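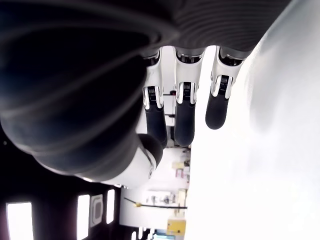 What do you call the colour of the lake in November? How about the inside of a mussel shell, or the stripe on your grandmother's tea towels, or the shed door that was green once and has been something else for years? The Sirgate Colour Words Project is looking for people to take part in its second round of collecting, and we'd love to have you. We're after the words people use at home, at work and over the fence, and the greys are where it gets really good. Take the smooth, matte charcoal in the photo, and the part of it with the fine ribbing that catches a little light. Is that one colour to you or two? Would you say charcoal at all, or slate, or stove, or wet road, or something your dad said that you've never heard from anyone else? If you already have an answer, please read on!

About the project

We started in Sirgate two winters ago with a kitchen table, a borrowed set of paint chips and a hunch that people have far more words for colour than the paint aisle gives them credit for. The first round brought in 643 different colour names. Some were familiar from any dictionary. A lot weren't. We got porridge, old porridge, ferry, church-basement green, toonie, the good blue, July grass (which is yellow, and everybody who offered it agreed on that), and a very firm set of opinions on the difference between rust and rusty.

Most of those names came from Sirgate itself, and from people who could drop in on a weeknight. So for the second round we're widening out to Geltitach and the Danerach shore, including the farms and camps in between. We want 300 participants altogether, spread over the three areas as evenly as we can manage. Everything gathered will go into a printed word book and a travelling display, and the full list will be free for anyone to borrow, copy and argue with.

Who we're looking for

You need to be 16 or older and to have lived in Sirgate, Geltitach or the Danerach area for at least two years at any point in your life. You can have moved away since. You don't need to know anything about art or language, and you don't need to have grown up speaking English. In fact, if you grew up with another language at home we're very keen to hear from you, because we didn't do nearly well enough at this the first time. Give us the word in whichever language you reach for, spelled any way you like, and we'll sort out the rest together.

We'd especially like to hear from:

people who use colour in their work - painters, hairdressers, body shop staff, florists, bakers, anyone who has ever matched siding
people who fish or farm and judge things by colour without thinking about it much
knitters, quilters and weavers (your stash names are wonderful, please bring them)
people who are colour-blind or have low vision
teenagers and people over 75, as we're short of both
two or more people from one family, if you're willing to disagree in writing

That fourth group deserves a bit more. A few colour-blind participants joined the first round half expecting to be turned away, and their sheets are some of the richest we have. One gentleman gave us nine words for things the rest of the group had simply called brown. You won't be tested or corrected. The cards come with large-print numbers on the back, and there is a version of the task that doesn't use cards at all, done as a conversation about places and objects you know well.

What you'll do

There are three parts, and you can stop after any of them.

Part one is the cards. You'll be given a box of 115 colour cards and a booklet. Go through them in any order, over as many evenings as you want, and write down what you'd call each one. "Don't know" is fine. "Ugly" is fine too, and came up quite a bit last time. Please look at the cards in daylight if you can, near a window but out of direct sun, and keep them away from coloured tablecloths. Most people take two or three sittings.

Part two is the object list. Choose ten things from your own home, yard or workplace and tell us what colour they are, in a sentence or more each. Long is welcome. Don't go and tidy up your choices - the bucket by the back step is every bit as useful to us as the heirloom. One thing we learned in round one is that people describe a surface and a colour in the same breath, so let the shine, the fading and the texture into your sentences if that's how you'd say it.

Part three is a group evening, with eight or so people around a table, tea, squares and a stack of cards chosen because people couldn't agree on them. It lasts two hours. We record the sound only, and only if everyone in the room says yes. These evenings were the highlight of the first round for many of us, and there was a discussion of beige in Geltitach last spring, at a trial session, that ran well past closing and carried on in the parking lot.

Where and when

Group evenings for the second round will be held at the Nyberg Hall in Sirgate, the library meeting room in Geltitach and the curling club lounge at Danerach. All three have step-free entrances and accessible washrooms. The lounge in Danerach has an echo, so if you use hearing aids you may prefer one of the other two, and we'll help with the drive. Cards and booklets go out in small batches all winter. The display opens in July in the front room of the Nyberg Hall and then goes on the road.

If you can't get to any of these places, you can do parts one and two entirely by mail. We'll send a box with return postage already on it. We do need the boxes back! They're printed to match one another closely and it would cost far too much to replace a whole set.

What you'll get

Everyone who returns a booklet receives a copy of the word book when it's printed. Participants who come to a group evening also get a $25 grocery card and mileage, and we can cover child care or respite care on the night if you let us know a week ahead. Your name can appear in the thank-you pages or be left out, whichever you like. If a word is credited to you or your family, we'll show you the entry before it goes to print, and you can change it or pull it.

Your booklet is stored under a number. We ask for your age range, the places you've lived and the languages you speak, and that's all. Anyone can withdraw up to the point the book goes to the printer, and we'll take your words out of the list.

We also need two table hosts

Alongside the participants, we're hiring two paid table hosts, one for Geltitach and one for Danerach. It's casual evening work, about 400 hours a year shared between the two, at $24 an hour plus travel. You'd set up the room, welcome people, keep the cards moving and make sure the quiet person at the end gets a turn. Afterward you'd type up the notes, so decent typing matters. A driver's licence is a must, and so is being comfortable with winter roads. Experience running a bingo night, a youth group or a noisy family dinner will all be looked on kindly. Training takes place over two paid evenings in Sirgate, and you'd do the cards yourself first. Hosts can't be participants in their own area, but they're welcome to send us their words and everyone's first question is whether they can, so yes.

How to sign up

To take part, pick up a form from the front desk of the Nyberg Hall, the Geltitach library or the Danerach post office, or leave a phone message at the hall with your name, your number and which of the three areas you have lived in. We'll call back within a few days. Tell us if you'd like large print, the conversation version or a booklet with wider lines.

For the host positions, please send a one-page letter and the name of one reference to the hall, marked Colour Words. We don't need a resumé. In your letter, tell us which area you're applying for, which evenings you can't work, and what colour you'd say your front door is.

Forms and letters are both due by October 21, 2019. Families can put everyone on the same form, but please give each person their own line.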